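Quiz de personagens sempre devolve o mesmo resultado

virville_36
Membro desde março

Montei um quiz do tipo "Qual personagem da série você é?" para o blog de fãs que mantenho, usando o plugin Kavier. São 13 perguntas e quatro resultados possíveis. Em quase todos os testes sai o mesmo personagem, mesmo quando marco opções bem diferentes. O painel registra 771 respostas e mais da metade caiu no resultado da irmã mais velha. Já limpei o cache e reinstalei o plugin. O problema está na pontuação ou na ordem dos resultados?
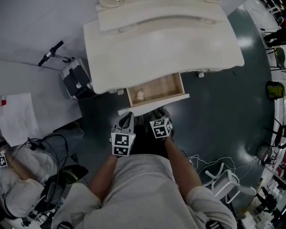

bava
O Kavier soma pontos por resultado e, em caso de empate, exibe o primeiro da lista. Com quatro resultados e peso 1 em todas as alternativas, o empate é frequente. Convém verificar também se alguma pergunta favorece um lado. Uma do gênero "escolha um móvel para o quarto do personagem", com uma mesinha branca de tampo levemente curvo entre as opções, costuma concentrar os votos nessa opção, e os pontos vão todos para o mesmo resultado. Procedimento:

Abra Resultados - Pesos e atribua peso 2 às perguntas que de fato separam os personagens.
Confira se cada resultado aparece o mesmo número de vezes entre as alternativas.
Em Empate, troque "primeiro da lista" por "pergunta de desempate".
Salve e refaça o teste em janela anônima, porque o plugin guarda a última resposta no navegador.

As respostas antigas não são recalculadas. Para uma estatística limpa, duplique o quiz e publique a cópia.

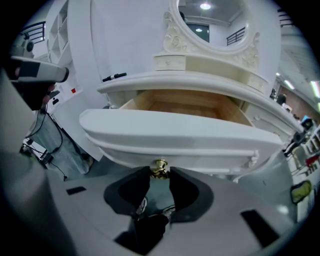

Hughes
A troca do desempate só funciona se a pergunta escolhida for obrigatória. No meu quiz de casais da novela ela estava como opcional, e o plugin voltava ao primeiro da lista sem mostrar aviso. Outro detalhe: ao duplicar, o código de incorporação muda. O meu passou a terminar em 3760 e a página continuou exibindo o quiz antigo até eu trocar o código no artigo.

kavier_fan
aqui deu certo só mudando a ordem dos resultados, mas aí começou a sair outro personagem repetido. acabei deixando assim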